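Can Robots Do Your Chores Yet?

By Lamduan Wattanapong
January 17, 2025

Think of a chore you don't like. Maybe it is putting away the laundry, or emptying the dishwasher. Many people have asked when a robot will come and do that job for them. The short answer is that robots can do a few chores well, some chores badly, and most chores not at all.

Chores machines already do

You may have a robot at home without calling it one. A washing machine fills itself with water, turns the clothes, drains, and spins. A dishwasher does much the same thing with plates. These machines work well and they have been around a long time. But look at what they leave for you. Somebody has to pick up the socks, turn them right side out, and put them in. Somebody has to take them out again and find the pairs.

Robot vacuums go a little further, because they move through the house on their own. A floor is a good place for a robot. It is flat, and the robot only has to roll over it. Even so, a shoelace or a phone charger can stop one.

Why picking things up is hard

Try this. Put a spoon, a sock, and a grape on a table. Close your eyes and pick up each one. You can probably tell them apart by touch. You squeeze the spoon harder than the grape, and you don't have to think about it.

A robot has to work all of that out. First it has to find the object, usually with a camera. Then it has to decide where to hold it. Then it has to choose how hard to squeeze. If it squeezes too little, the object drops. If it squeezes too much, the grape is juice.

Soft things are the hardest. A cup has the same shape every time you see it. A T-shirt has a new shape every time it is dropped. A folding robot called Vostby was shown to visitors at a fair last June. It took 9 minutes to fold 4 shirts, and one of them had to be done again by a person. The same robot stacked plastic cups with no trouble.

What about stores?

Shops have chores too. Boxes must be opened, shelves must be filled, and things left in the wrong place must go back to the right one. The Galonari grocery store in our town tried a shelf robot in one aisle. It rolled along the aisle at night and looked for gaps. It was good at finding them. It could not fill them, so in the morning a worker named Thaweesak read the robot's list and put the cans out by hand.

Warehouses are easier for robots than stores are. In a warehouse, the boxes can be made the same size and the people can be kept out of the way. In a store, a customer may leave a melon on top of the cereal.

How robots learn a chore

In the past, people wrote out every move for a robot – go left, go down, close, go up. That works in a factory where each part arrives in the same spot. It does not work in a kitchen.

Now many robots learn from examples. A person does the job again and again, and the movements are recorded. The computer looks for what the examples have in common. A team building a tidying robot called Fudero recorded 434 examples of one small job, which was moving a block from one side of a tray to the other.

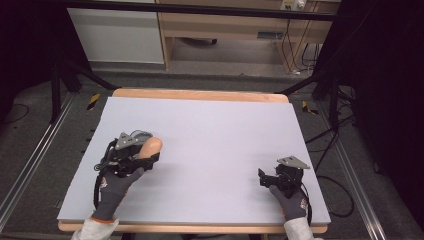

Learning from examples takes patience, and it often starts with something much simpler than a real chore. A person can hold a gripper in each hand and do the job with those, so that the movements are ones a robot with grippers could copy. Your own fingers can do far more than a gripper can, so copying them directly is difficult. The practice object can be very plain, like the rounded piece of wood held in the left gripper, with the right gripper open and holding nothing. With two grippers, one thing to practice is passing an object from one to the other. You do that all day long without noticing. For a robot, both sides have to be in the right place, and the first one must not let go too early.

So, not yet?

For most chores, not yet. A robot that can move a block on a tray may be confused by a bigger block, or by a tray of another color. It needs more examples for each change, and a home is full of changes. A single kitchen drawer can hold up to 5 kinds of spoon.

Something to try at home

Put on a pair of thick mittens. Now try to button a shirt, pick up a coin, and fold a towel. Next, do it with kitchen tongs in each hand. Write down which jobs you could finish and which ones you gave up on. Ask a grown-up to try the same jobs and compare your lists.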